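第7章　蒸気による加熱

第6章では、水を媒体とする加熱として、ゆでる操作と煮る操作を取り上げた。本章では同じ水を、気体の状態で利用する加熱について学ぶ。蒸す操作は、米、いも、小麦粉生地、卵液、魚など幅広い食品に用いられる。食品を動かさずに加熱できるため形がくずれにくく、水溶性成分の流出も比較的少ない。一方、加熱の途中で味をつけることが難しく、蒸気の量や食品の置き方によって仕上がりに差が出やすい。

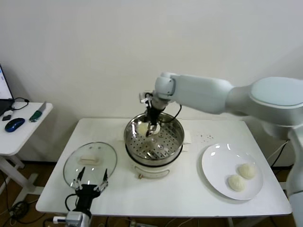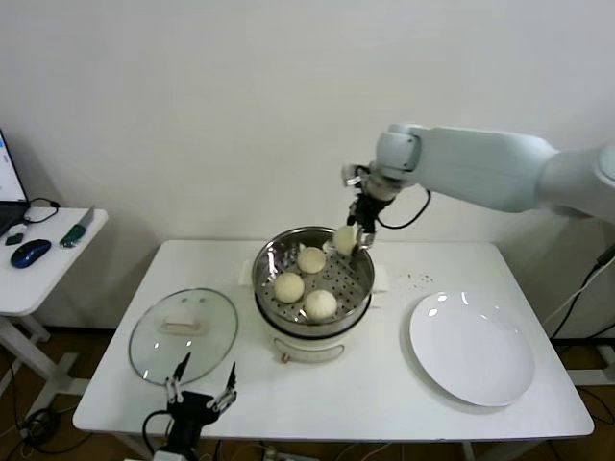

図7-1（上）、図7-2（下）　ステンレス製の蒸し器と蒸しまんじゅう

本章の構成は次のとおりである。7.1節では水の状態変化と潜熱を復習し、蒸気が食品に熱を伝えるしくみを説明する。7.2節では蒸し器の構造と蒸気の流れを扱う。7.3節では小麦粉生地を例に、加熱中に内部で起こる変化を見る。卵液の加熱、米の加熱、過熱水蒸気の利用については7.4節以降で述べる。

学習の目標
・蒸気の凝縮による伝熱を、潜熱という語を用いて説明できる。
・ゆでる、煮る、蒸すの各操作について、成分の移動の違いを述べることができる。
・蒸し器の各部のはたらきを理解し、食品に応じて火加減を選ぶことができる。
・小麦粉生地の膨化と固化の過程を、温度の上昇に沿って説明できる。

おもな用語
潜熱、顕熱、凝縮、飽和水蒸気、対流、伝導、糊化、熱変性、膨化、離水

7.1　蒸気が熱を伝えるしくみ

7.1.1　潜熱と顕熱

水を鍋に入れて火にかけると、温度はしだいに上がり、1気圧のもとでは100℃で沸騰が始まる。沸騰している間は、加熱を続けても水の温度は上がらない。加えられた熱は、液体の水を水蒸気に変えるために使われている。このように、物質の状態変化にともなって出入りし、温度の変化としては現れない熱を潜熱という。これに対して、温度の変化として現れる熱を顕熱という。

100℃の水1gを同じ温度の水蒸気にするには、2.26kJの熱を必要とする。逆に、100℃の水蒸気1gが同じ温度の水に戻るときには、これと等しい量の熱が放出される。100℃の水1gが50℃まで冷めるときに放出する熱は0.21kJであるから、凝縮の際に放出される熱はその10倍を超える。蒸す操作の効率のよさは、この差によって説明される。

水蒸気は無色透明の気体で、肉眼では見えない。蒸し器のふたを取ったときに立ちのぼる白い湯気は、水蒸気が空気中で冷やされてできた細かい水滴の集まりである。日常の会話では両者を区別せずに「蒸気」と呼ぶことが多いが、伝熱を考えるときには分けて扱う。本章で単に蒸気というときは、気体の水蒸気を指す。

7.1.2　食品表面での凝縮

蒸し器に入れた直後の食品は、周囲の蒸気に比べて温度が低い。蒸気は食品の表面に触れて冷やされ、水滴になる。このとき放出された潜熱が食品の表面を温める。表面の温度が低いほど凝縮は盛んに起こり、表面温度が上がるにつれて凝縮する量は減っていく。

加熱の初めに食品の表面がぬれるのは、この凝縮水による。乾いた生地の表面は凝縮水を吸って伸びやすくなり、粉が残っていた部分も目立たなくなる。しかし、凝縮水が多すぎると表面がべたつき、味も水っぽくなる。加熱の初めに十分な量の蒸気を送り、表面温度を速やかに上げることが、多くの食品に共通する基本となる。

表面に与えられた熱は、伝導によって中心へ向かう。食品の内部は水分が多く、熱の伝わる速さは金属に比べてはるかに遅い。したがって、表面が100℃近くに達した後も、中心の温度が上がるまでには時間がかかる。この時間は食品の厚みに強く左右される。同じ重さの生地でも、平たく成形したものは丸く成形したものより早く中心まで加熱される。

7.1.3　空気の影響

蒸し器の中が蒸気で満たされていないとき、庫内には空気と蒸気が混ざって存在する。空気は凝縮しないので、食品の表面に空気の層が残ると、蒸気が表面に届きにくくなる。また、混合気体の温度は100℃に達しない。「蒸気が上がってから食品を入れる」という調理書の指示は、あらかじめ空気を追い出しておくことを意味している。

ただし、例外もある。さつまいもでは、でんぷんを糖に分解する酵素が加熱の途中ではたらくため、ある程度ゆるやかに温度を上げたほうが甘味が増す。この場合は、水の状態から火にかけることもある。酵素の作用については第4章を参照すること。

7.1.4　ほかの湿式加熱との比較

ゆでる操作では、食品は湯に浸っている。湯は食品の表面全体に接し、対流によって絶えず入れ替わるので、熱はよく伝わる。同時に、水溶性のビタミン、無機質、糖、うま味成分などが湯に溶け出す。あくの強い野菜ではこの溶出が利点になるが、成分を残したい食品では損失となる。

煮る操作では、溶け出した成分は煮汁に残り、煮汁とともに食べれば損失は小さい。調味料は加熱中に食品へ移る。加熱と調味を同時に行えることが、煮る操作の特徴である。

蒸す操作では、食品に接する液体は凝縮水に限られるため、成分の溶出は少ない。調味は加熱の前か後に行う。あくや生臭みも残りやすいので、下処理の良否が味に表れる。魚を蒸す場合には、あらかじめ塩をふって出てきた水分をふき取り、酒をふりかけてから加熱する方法が用いられる。

電子レンジ加熱も、食品の水分を保ったまま温度を上げる方法として蒸す操作と比べられることがある。しかし、外から水分が補われないため、包装をせずに加熱した生地は表面から乾き、冷めると硬くなりやすい。市販の蒸しパンやまんじゅうを温め直す際に、水をふって包むよう指示されているのはこのためである。

7.2　蒸し器の構造と使い方

7.2.1　各部のはたらき

蒸し器は、水を入れて沸騰させる部分、食品をのせる部分、ふたの組み合わせからなる。食品をのせる部分の底には穴やすき間があり、下から上がった蒸気はここを通って食品のまわりに達する。材質には金属、木、竹などがある。

金属製の蒸し器は丈夫で洗いやすく、気密性が高い。その反面、ふたや側壁の内面に水滴がつきやすく、ふたから落ちた水滴が食品の表面を傷めることがある。ふたを乾いた布巾で包み、水滴を吸わせるのが一般的な対策である。布巾の端は火に触れないよう、ふたの上で結んでおく。

木製や竹製のせいろは、材料そのものが水分を吸い、編んだふたからは余分な蒸気が抜ける。このため水滴が落ちにくく、小麦粉生地や米の加熱に適している。使用後は水気をふき取り、風通しのよい場所で十分に乾かす。乾燥が不十分なまましまうと、かびの原因になる。

容器を重ねて使う場合、下段の食品で凝縮が起こる分だけ、上段に届く蒸気は少なくなる。下段と上段では加熱の進み方が異なるため、途中で上下を入れ替えるか、火の通りにくい食品を下段に置く。

7.2.2　水の量と火加減

鍋に入れる水は、沸騰したときに食品をのせる面に届かない量とする。水面が高すぎると湯がはね上がり、底に近い部分だけがゆでたような状態になる。少なすぎると加熱の途中で空だきになるおそれがある。長時間の加熱では途中で湯を足すが、水を足すと沸騰が止まり、庫内の温度が下がる。足し湯は必ず沸騰したものを用いる。

火加減は、食品の種類によって次のように使い分ける。

強火　　こわ飯、まんじゅう、いも、肉、魚など。庫内を100℃に保つ。
中火　　上新粉を使った菓子、仕上げの段階にある蒸しパンなど。
弱火　　茶わん蒸し、カスタードプディングなどの卵液。ふたをずらし、庫内を85〜90℃に保つ。

卵液を強火で加熱すると、内部で水蒸気の泡が生じ、そのまま周囲が固まって細かい穴が残る。これを「すが立つ」という。卵液の濃度と凝固温度の関係は7.4節で詳しく述べる。

7.2.3　食品の並べ方

蒸気は、抵抗の少ないところを選んで流れる。底の穴を食品や敷き布で一面にふさぐと、蒸気は残ったすき間に集中し、加熱にむらが生じる。食品どうしの間隔は、加熱後のふくらみを見込んで決める。間隔が足りないと、ふくらんだ生地が互いに接し、取り出すときに皮がはがれる。

食品の底が金属の面につくことを防ぐには、紙、布、葉などを敷く。経木や竹の皮は香りを移す目的でも使われる。布を用いるときは、水にぬらして固く絞っておく。乾いた布は生地に貼りつきやすく、水を多く含んだ布は生地の底をふやけさせる。

7.2.4　安全上の注意

ふたを取るときは、まず火を弱めるか止め、ふたの手前側が下になるように傾けて、蒸気を体と反対の方向へ逃がす。蒸気が皮膚に触れると、その場で凝縮して潜熱を放出するため、重いやけどになることがある。手や腕を庫内の上にかざさず、食品を取り出すときはトングなどの器具を使う。実習では、蒸し器の周囲に布巾や紙を置いたままにしない。

7.3　小麦粉生地の加熱

7.3.1　生地の種類と膨化

蒸して仕上げる小麦粉生地には、酵母で発酵させるものと、膨張剤を用いるものがある。酵母は糖を分解して二酸化炭素を発生し、生地の中に多数の気泡をつくる。化学膨張剤では、加熱や水分によって成分が反応し、二酸化炭素を生じる。いずれの場合も、加熱による気体の膨張と水分の蒸発が加わって、生地の体積が増す。

発酵生地では、成形後に温かい場所で休ませ、再びふくらませてから加熱する。この工程が短いと気泡が十分に育たず、目のつまった硬い仕上がりになる。長すぎると気泡の膜が弱くなり、加熱後にしぼむ。膨張剤を用いる生地では、混ぜ終えてから加熱までの時間が長いほど、利用できるガスが減る。

7.3.2　温度の上昇と内部の変化

生地の温度が上がり始めると、酵母のはたらきは一時的に活発になり、気体の発生が進む。さらに温度が上がって60℃を超えるころには酵母は死滅し、以後のふくらみはおもに気体の膨張による。

同じころ、でんぷんの糊化が始まる。でんぷん粒は周囲の水を吸ってふくらみ、粘りを増して気泡の膜を支える。続いてグルテンが熱によって変性し、水を放して固まる。放された水はでんぷんの糊化に使われる。気泡のまわりの膜が固まることで、ふくらんだ形が保たれる。

固化が終わる前に庫内の温度が下がると、気泡の中の気体が縮み、支えを失った生地がしぼむ。加熱の途中でふたを開けないようにするのは、この段階での温度低下を避けるためである。加熱直後に急に冷やした場合にも、表面にしわが寄ることがある。火を止めた後、ふたを少しずらして数分おいてから取り出すとよい。

7.3.3　色と表面の状態

焼いたパンの皮が褐色になるのは、表面が乾いて高温になり、アミノカルボニル反応やカラメル化が進むからである。蒸した生地では表面温度が100℃を大きく超えることがなく、水分も多いため、着色はわずかである。蒸した生地の色は、使う粉や糖の種類によるところが大きい。精製度の高い小麦粉と白砂糖を用いれば白く、黒砂糖や全粒粉を用いれば褐色になる。

重曹を膨張剤とした生地は、炭酸ナトリウムが生じてアルカリ性に傾き、小麦粉に含まれるフラボノイド色素が黄色を帯びる。黄色みを避けたいときには、酸性剤を組み合わせたベーキングパウダーを使う。

7.3.4　実習における記録

本章の実習では、発酵生地285gを等しく分けて丸め、2通りの方法で加熱する。一方は蒸気が十分に上がってから蒸し器に入れ、他方は水が冷たいうちに入れて点火する。成形後に休ませる時間はどちらも30分とし、室温を記録しておく。

観察する項目は、加熱前後の直径と高さ、重量、表面のつや、しわの有無、断面の気泡の大きさである。断面は、粗熱が取れてからよく切れる包丁で切る。熱いうちに切ると気泡がつぶれ、本来の組織が観察できない。重量の変化には、凝縮水の付着と水分の蒸発の両方が含まれることに注意する。測定値は巻末の記録用紙に記入し、加熱条件とともに班ごとの表にまとめる。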